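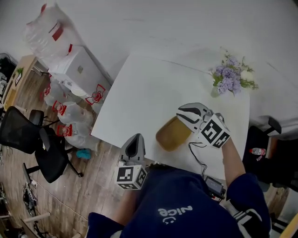 Handgreifer verliert die Verfolgung: Fehler 2163 finden und beheben

Diese Anleitung ist für alle, die mit zwei Handgreifern und Markerwürfeln am Tisch arbeiten und in der Software Fateten den Fehler 2163 bekommen. Bei uns kam er an einem Samstag elfmal, immer beim rechten Greifer, und immer wenn ein kleines Teil auf der Tischplatte gegriffen werden sollte. Die Aufnahme lief weiter, aber die Position des Greifers war eingefroren. Als wir die Daten später auf dem Roboterarm abspielten, machte der Arm einen Sprung und schlug mit den Fingern auf den Tisch. Deshalb zuerst das Wichtigste: Aufnahmen mit Fehler 2163 dürfen nicht auf den Arm, auch nicht langsam.

Was man braucht

Einen Innensechskantschlüssel, ein fusselfreies Tuch, Klettband für das Kabel und das Prüfprogramm von Desus. Für die ganze Prüfung haben wir beim ersten Mal 19 Minuten gebraucht.

Schritt 1: Aufnahme beenden und sperren

Beenden Sie die Aufnahme mit der Stopptaste und ziehen Sie nicht einfach das Kabel. Öffnen Sie in Fateten die Liste der Sitzungen und setzen Sie die betroffene Aufnahme auf »gesperrt«. Der Arm bleibt während der Fehlersuche stromlos.

Schritt 2: Den Würfel prüfen

Fassen Sie den Markerwürfel mit zwei Fingern an und drehen Sie leicht. Er darf kein Spiel haben. Bei uns war die Schraube unter dem Würfel locker, man konnte es aber nicht sehen, nur fühlen. Ziehen Sie die Schraube handfest an. Wischen Sie danach alle Markerflächen trocken ab, Fingerabdrücke glänzen im Licht und stören die Erkennung.

Schritt 3: Das Kabel verlegen

Ein Kabel, das über die Tischplatte zum Steuergerät läuft, zieht bei jeder Bewegung am Griff. Stecken Sie es am Greifer und am Gerät neu ein, bis es hörbar rastet. Lassen Sie eine lockere Schlaufe und befestigen Sie diese mit Klettband am Unterarm. Wichtig — das Gerät darf nicht an der Tischkante liegen. Unseres ist einmal heruntergefallen, und der Stecker hatte danach einen Wackelkontakt, den wir zwei Tage lang für einen Softwarefehler gehalten haben.

Schritt 4: Verdeckung testen

Starten Sie in Desus die Ansicht »Marker live«. Beugen Sie sich so über den Tisch, wie Sie es bei der Arbeit machen, und führen Sie die offenen Finger um ein liegendes Teil. Halten Sie die Stellung neun Sekunden. Die Anzeige muss grün bleiben. Wird sie gelb, verdeckt meistens der eigene Ärmel oder der andere Greifer den Würfel. Schieben Sie die Ärmel zurück und halten Sie den zweiten Greifer näher am Körper. Wiederholen Sie den Test mit der linken Hand.

Schritt 5: Neu kalibrieren

Nach jedem Anziehen der Schraube stimmt der Nullpunkt nicht mehr. Wählen Sie im Menü »Greifer« den Punkt »Nullpunkt setzen«, öffnen Sie die Finger ganz und schließen Sie sie wieder ganz. Erst danach gilt der Greifer als geprüft.

Wenn der Fehler wiederkommt

Tauschen Sie die Kabel links und rechts. Wandert der Fehler mit, ist das Kabel defekt. Bleibt er auf derselben Seite, liegt es am Greifer, und dieser geht zu Bovura in die Reparatur. Legen Sie das Protokoll aus Fateten dazu, sonst kommt er ungeprüft zurück.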